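Startseite | Kurzgeschichten | Reisen | Über mich | Kontakt

Juni, von Chia-hao Ng

Der Junggesellenabschied von Toàn

Also gut, ich hab's versprochen, ich schreib es auf. Toàn meinte zwar, was in Hostovine passiert, bleibt in Hostovine, aber er war ja derjenige, der den halben Abend einen Schwan unterm Arm hatte, und ich finde, die Welt hat ein Recht darauf.

Angefangen hat es damit, dass ich Trauzeuge wurde. Toàn Lại hat mich morgens um halb sieben angerufen, ich stand noch mit der Zahnbürste im Mund da, und er sagte: »Du machst das doch, oder?« Ich sagte ja, ohne zu wissen, worum es ging. Dann war ich Trauzeuge, und damit auch zuständig für den Junggesellenabschied, und zwar mit einer einzigen Vorgabe: kein Bauchladen. Keine Schnäpse an fremde Leute verkaufen, keine Perücke, kein T-Shirt mit seinem Gesicht drauf. Die T-Shirts hatte ich da leider schon bestellt (in Gelb!).

Wir waren zu acht, und ich wollte ein Schiff. Ein richtiges Partyschiff, mit Lichterkette und Tanzfläche, den Fluss runter von Proltstead nach Hostovine, nachts zurück. Im Internet gab es genau einen Anbieter, der im Juni noch was frei hatte, und der Mann am Telefon klang, als hätte ich ihn beim Mittagsschlaf erwischt. »Die Lò«, sagte er, »die ist noch zu haben.« Ich fragte, ob es an Bord eine Musikanlage gibt. »Musik gibt's«, sagte er. Ich hätte da nachhaken sollen, wirklich.

Der Treffpunkt war der Anleger in Proltstead, abends um sechs. Alle pünktlich, alle in Gelb, bis auf Toàn, der sein Shirt auf links trug und behauptete, das zähle. Und dann kam die Lò um die Biegung. Ich hatte mir drei Decks vorgestellt. Sie hatte eins. Sie war lang und schmal und weiß, und an Deck saßen schon Leute, ziemlich viele Leute sogar, mit Strickjacken und Kühltaschen, und einer davon stimmte gerade sein Akkordeon.

»Das ist der Gesangverein Vestdale«, sagte der Kapitän, als wäre damit alles geklärt. »Die haben hinten gebucht. Sie haben vorne.«

Ich hab Toàn angeschaut. Toàn hat mich angeschaut. Dann hat er gesagt: »Ich liebe es jetzt schon«, und ist an Bord gesprungen, und beinahe auch gleich wieder runter, weil das Deck frisch gewischt war.

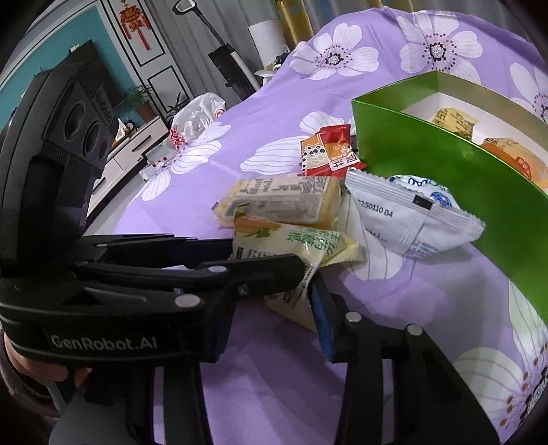
Die erste Stunde blieben wir brav vorne. Wir hatten unsere eigene Box dabei, die allerdings nach zwei Liedern den Geist aufgab, und von hinten kam das Akkordeon, und zwar mit einer Ausdauer, die ich bewundere. Irgendwann hörte ich meinen Cousin mitsummen. Er leugnet das bis heute. Kurz darauf stand eine Dame vor uns, weiße Locken, kleiner als das Geländer, und fragte, wer von uns denn der arme Kerl sei, der heiratet. Sieben Finger zeigten auf Toàn.

»Wie alt bist du, Junge?«

»Einunddreißig.«

»Ich bin 88«, sagte sie, »und ich war viermal verheiratet. Komm mit nach hinten, ich erklär dir das.«

Was sie ihm erklärt hat, weiß ich nicht. Er kam nach einer halben Stunde zurück, sehr nachdenklich, und aß erst mal ein ganzes Käsebrot. Danach gab es kein vorne und hinten mehr. Der Gesangverein hatte Kartoffelsalat, wir hatten Bier, der Rest ging schnell. Ich habe auf dieser Fahrt Walzer tanzen gelernt, jedenfalls linksrum, rechtsrum kann ich's bis heute nicht. Wir haben Lieder gesungen, von denen ich keine einzige Strophe kannte, und zwar laut, und beim Refrain hat der Kapitän jedes Mal getutet.

In Hostovine hatten wir zwei Stunden Landgang, und da kommt der Schwan ins Spiel. Es war Kirmes auf der Uferwiese, und die Dame mit den weißen Locken hatte sich am Schießstand angestellt. Zehn Schuss, zehn Treffer. Der Budenbesitzer wurde richtig blass. Sie suchte sich den größten Preis aus, einen Plüschschwan, gut einen Meter hoch, mit Krönchen, und drückte ihn Toàn in den Arm. »Für die Braut«, sagte sie. »Und wenn ihr streitet, kommt der zwischen euch ins Bett.«

Ich wollte noch ein Gruppenfoto machen, aber da war der Schwan schon weg. Toàn auch. Wir haben ihn gesucht, am Autoscooter, bei den Mandeln, hinter dem Bierwagen, und um kurz vor elf wurde ich nervös, die Lò sollte um elf ablegen. Gefunden hat ihn schließlich der halbe Tenor. Er saß auf dem Riesenrad. Allein, in Gondel 4, neben sich den Schwan, angeschnallt, und telefonierte mit seiner Verlobten. Der Mann an der Kasse meinte, das sei schon die sechste Runde, er wolle ihn da nicht rausholen, es klinge so ernst.

Es war überhaupt nicht ernst. Er hat ihr vom Kartoffelsalat erzählt.

Auf der Rückfahrt sind die meisten eingeschlafen, quer durcheinander, gelbe Shirts und Strickjacken. Ich saß mit Toàn ganz vorne, der Schwan in der Mitte, und wir haben auf das schwarze Wasser geguckt. Ich hab mich dann doch entschuldigt, so halb. Dass ich mir das anders vorgestellt hatte, mit Lichterkette und so. Er hat eine Weile nichts gesagt, und dann: »Du, die wollen auf der Hochzeit singen.«

»Wer?«

»Alle.«

»Und was hast du gesagt?«

Er hat dem Schwan das Krönchen gerade gerückt. »Ich hab gefragt, ob sie den Kartoffelsalat mitbringen.«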